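Household dust

Household dust is the fine, mostly gray material that settles on indoor surfaces shortly after they have been wiped. It is a mixture of fibers, skin flakes, soil, pollen, hair, cooking residue and the remains of small animals, in proportions that depend on who lives in the home and how they feel about open windows. As a subject for the microscope it has the advantages of being free and of never running out, and it is a common first specimen for beginners who have used up the prepared slides that came in the box.

Composition

The popular claim that dust is mostly human skin is repeated more often than it is checked. Skin flakes are present in nearly every sample, but in many homes they are outweighed by textile fibers and by plain dirt carried in on shoes. A sample from a hallway is largely a sample of the street outside. A sample from the top of a refrigerator is held together by cooking grease and resists study until it has been soaked.

Mineral grains appear as sharp, glassy fragments and are easily mistaken for something interesting. Pollen varies with the season, and in July a windowsill may yield more grass pollen than anything else. Insect parts include wing scales, leg segments and shed skins. Mold spores are common and starch grains turn up near kitchens, where they are regularly reported by excited beginners as eggs.

Textile fibers

Fibers are usually the first thing a beginner can name with any confidence. Cotton looks like a flat, twisted ribbon. Wool has overlapping scales along its surface, rather like a badly shingled roof. Synthetic fibers tend to be smooth and even, sometimes with fine dark specks where a dulling agent was added at the factory. Dyed fibers keep their color under the lens, which allows the observer to work out which sweater is slowly disappearing.

Bedrooms are generally the best source. Bedding and knitwear shed constantly, and the air is stirred at least twice a day by people getting in and out.

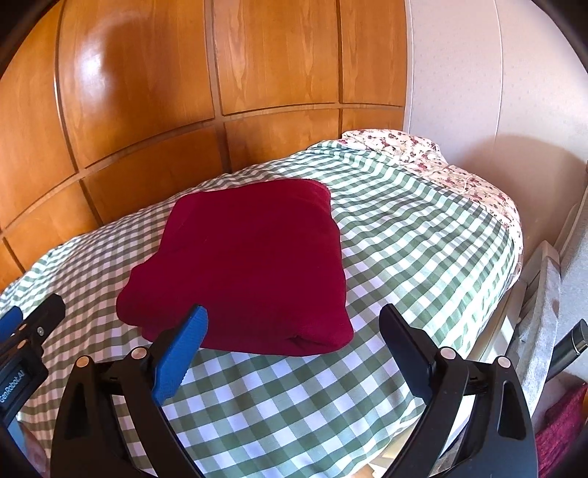 A bed with a gingham bedspread and a folded knit garment.

Dust mites

Dust mites are eight-legged relatives of spiders and measure well under half a millimeter in length. They feed mainly on skin flakes and absorb water from the air, so they do best in damp rooms. They do not bite. Their droppings are a well-known cause of allergy, a fact that has sold a great many mattress covers.

Beginners who set out to find a live mite are often disappointed. Mites cling to fabric and avoid light, and a quick pass with a vacuum cleaner collects mostly lint. Published photographs of them are usually taken with an electron microscope, at magnifications and prices out of reach of the kitchen table, and have given the animal a reputation for menace it does little to earn in person.

Collection and mounting

The simplest method uses clear adhesive tape, pressed once onto a surface and then onto a glass slide. The tape blurs fine detail at high power but keeps the sample from leaving when someone sneezes. A cleaner result comes from tapping a little dust into a drop of water with a trace of dish soap and lowering a cover slip at an angle. Air bubbles trapped at this stage are perfectly round with thick black edges, and have been the subject of many enthusiastic drawings.

Low power is enough for hair and fibers. Pollen and spores need higher magnification and a thinner mount than most people make on the first attempt.

The Pludstead survey

One of the more stubborn amateur studies of the subject was carried out in Pludstead, where a local microscopy club collected tape lifts from 19 homes over 10 months. Members eventually mounted roughly 3,000 slides, a good share of them from the same bookcase. The club sorted its fibers into 3 groups, the last of which was labeled "other" and grew to be the largest.

The survey found that homes with pets contained pet hair, and also that homes without pets contained pet hair. Its summary, printed as a stapled booklet, is still used as a guide to mounting technique. Its chapter on statistics is less often consulted.

Reference sets

Prepared slides of household dust are uncommon, as few customers wish to pay for it. The Trilska set, sold to schools, offers separate mounts of cotton, wool, cat hair and mixed pollen for comparison with a student's own sample. The Purnis set adds a whole mite, stained pink. The Swanepoel key, a folding card meant to be kept beside the microscope, covers common fibers and spores and is itself a reliable source of paper fibers once the corners begin to wear.

See also: Lint; Pollen; Tape lift; Vacuum cleaner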